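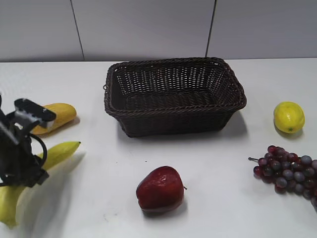

Photo: Maja Witkowska

Is a wicker basket really any better for fruit, and does it mark a white table?

Posted by Maja Witkowska, Wed 19 September
Ternby Home Help > Kitchen and Table

My sister-in-law swears fruit keeps longer in a woven basket because "the air gets in." I have my doubts. Mine is a dark rectangular one with a thick braided rim and small gaps in the weave. I'd be putting a lemon, a red apple and a bunch of grapes in it, all together, at room temperature. I don't see how a few holes are supposed to help grapes.

The other thing is the table. The top is white and matte, with faint gray smudges. I've read that dark baskets rub off on pale surfaces, and I've read that this is nonsense. The people saying it's nonsense mostly seem to sell baskets. The kind of thing I'm trying to get to the bottom of is a soft, darker patch with no clear edge, and a couple of tiny specks near it. Dye? Dust? I'd like to hear from someone who has tested it, please, and not from someone who read a label.

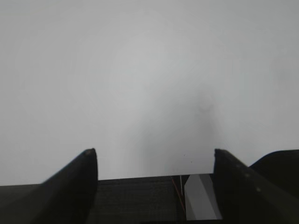
Replies (2), newest last

Henryk Sikora
Baskets are fine. My parents had one for years. Just wipe the table.

Renata Jabłońska
I wouldn't trust the keeping-longer story either. Airflow helps a bit underneath, where fruit sits on fruit and gets damp, but a basket won't do anything for grapes that a fridge doesn't do better. Put those in the fridge unwashed and bring out what you'll eat that day. The apple gives off the gas that ripens other things, so if the lemon matters to you, keep them apart. An apple will sit out for a week without complaint, though it'll be crisper from the fridge.

For the table, test the basket before blaming it. Dampen a white cloth, press it hard against the bottom and rub. If color comes off, put a mat under it. If the cloth stays clean, I'd look at something else, such as pans, newspaper or sleeves. Specks are often just crumbs off the weave, so tip it over and tap it outside.

On smudges, try warm water and one drop of dish soap first, then dry with a soft cloth. Skip the scrubby sponges. On a matte top they can leave a shiny spot, and you won't get that out. I paid for a bottle of Dodent in March that promised 100% stain removal and I couldn't tell the difference from soap.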